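Ratgeber › Ordnung & Textilien › Häufige Fragen
9. März, Redaktion Norkville

Wie werden Kleinteile vom Bett sortiert?
Zuerst nach Material: Filz und Plüsch getrennt von harten Teilen. Schalen zuletzt, sie dienen als Sammelbehälter. 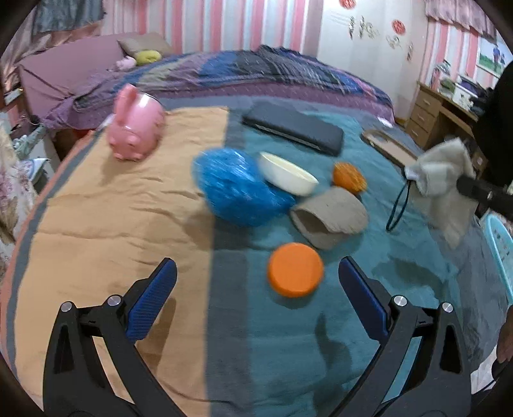 Kleinteile auf zweifarbiger Decke.

Welche Box eignet sich?
Für Bälle und Figuren die Clavex 52, für flache Teile der Einsatz mit 2 Fächern. Maximale Last: 300 g je Fach.

Wohin mit glänzenden Figuren?
Einzeln in einen Filzbeutel legen.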